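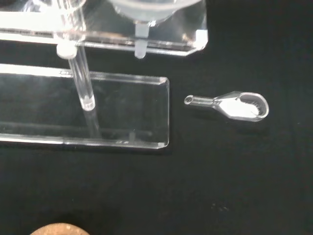

Muss ich jetzt programmieren können, wenn bei uns im Labor die Abfüllzelle läuft?

Programmieren musst du dafür gar nichts. Du richtest den Platz ein, startest den Lauf, schaust die Wiegeliste durch und greifst ein, wenn die Zelle dich ruft. Alles andere macht unsere Technik oder der Support von Voyle.

Stand: 3. März 2024 · 11 Kommentare · 2-mal geteilt

Kapitel 4: Den Arbeitsplatz für den Roboter einrichten

Ich schreibe dieses Kapitel so, wie ich es mir selbst gewünscht hätte, als die Wimlow-Zelle zu uns nach Stonton kam. Das Originalhandbuch ist gut, aber es erklärt die Maschine und nicht meinen Vormittag! Ich habe jahrelang Pulver von Hand durch Trichter gegeben, und mir hat am Anfang keiner sagen können, was davon übrig bleibt. Ziemlich viel, nur eben anderes.

Was auf die Unterlage gehört

Wir arbeiten auf einer mattschwarzen Fläche, und das bleibt bitte auch so. Klares Acryl und Glas sind für eine Kamera eine echte Zumutung, da sieht man vor allem die hellen Kanten. Auf Schwarz kommen die wenigstens ordentlich raus. Dazu gehören das Acrylgestell mit dem Trichter in der oberen Platte und die kleine Glasschaufel, die rechts neben der Bodenplatte liegt.

1. Unterlage glatt streichen und mit der Fusselrolle drübergehen. Auch die winzigen hellen Krümel mitnehmen, die man im Stehen gern übersieht (einmal kurz in die Hocke, dann findet man sie).

2. Gestell an die linke Anschlagkante schieben. Nicht an der oberen Platte anfassen, sondern unten.

3. Trichter von oben einsetzen, bis der Auslauf frei unter der Platte hängt. Er darf nicht kippeln. Wenn doch, noch mal raus und sauber neu einsetzen.

4. Glasschaufel quer hinlegen, Griff zum Gestell, Mulde nach rechts. Zwischen Griffende und Bodenplatte einen kleinen Spalt lassen.

5. Haube schließen und am Bedienfeld „Platz prüfen“ antippen. Die Zelle fährt einmal ab, was sie erkennt, und zeigt es in der Urnano-Ansicht grün oder gelb an.

6. Bei Gelb: Haube auf, Teil gerade rücken, Schritt 5 wiederholen. Nach dem zweiten Gelb bitte nicht weiterprobieren, sondern eine Notiz ins Schichtbuch und Technik anrufen.

Hinweis: Ein milchiger Fleck in der Schaufelmulde kann Pulver sein oder bloß das Licht auf dem gebogenen Glas. Ich falle da heute noch drauf rein. Im Zweifel Schaufel raus, gegen das Fenster halten, notfalls tauschen. Die Kamera kann das auch nicht besser als du, also verlass dich in dem Punkt nicht auf das grüne Feld.

Vorsicht: Nie in die Zelle greifen, solange der Leuchtring blau ist. Auch nicht „nur schnell“. Die Haube stoppt den Arm zwar, der Lauf ist danach aber hin, und du darfst die ganze Charge von Hand nachwiegen.

Lauf starten

7. Auftragszettel scannen und die Chargennummer laut mitlesen. Klingt albern, hilft aber.

8. Zielmenge kontrollieren. Voreingestellt sind 1000 Milligramm, und wer das nicht ändert, bekommt genau das.

9. „Start“ gedrückt halten, bis der Ring blau wird. Die ersten beiden Abfüllungen schaue ich mir immer an, danach gehe ich weg.

Ja, wirklich weggehen! Das war für mich die größte Umstellung. Am Anfang stand ich die ganze Zeit davor und habe dem Arm auf die Finger geguckt, die er nicht hat. Gewonnen ist damit nichts, und die Rückfragen aus der Produktion bleiben liegen.

Was sich für uns geändert hat

Früher war Abfüllen eine Schicht, heute sind es etwa 4 Unterbrechungen am Tag. Mein Nacken findet das großartig. Dafür lese ich mehr Listen, dokumentiere mehr und muss öfter entscheiden, ob eine Abweichung eine ist. Das ist anstrengender, als es aussieht, und gehört meiner Meinung nach auch so in den Schichtplan. Seit Juni steht die Listenprüfung bei uns als eigene Aufgabe drin, vorher lief sie nebenher (und entsprechend sah sie aus).

Das Handwiegen verlernt man übrigens erschreckend schnell. Wir machen deshalb einen Auftrag pro Woche komplett ohne Zelle, reihum. Wer neu ist, fängt sowieso von Hand an und kommt erst danach ans Bedienfeld.

Feierabend an der Zelle

10. Warten, bis der Ring weiß ist, dann Haube öffnen.

11. Schaufel und Trichter in die Spülschale legen. Das Acryl nur mit dem feuchten Tuch abwischen, kein Alkohol, davon werden die Kanten trüb.

12. Wiegeliste abzeichnen und den Ausdruck in den Ordner heften. Für das Austauschen der Spültücher gilt weiterhin der Aushang am Waschbecken.

Kommentare (11) · Teilen (2)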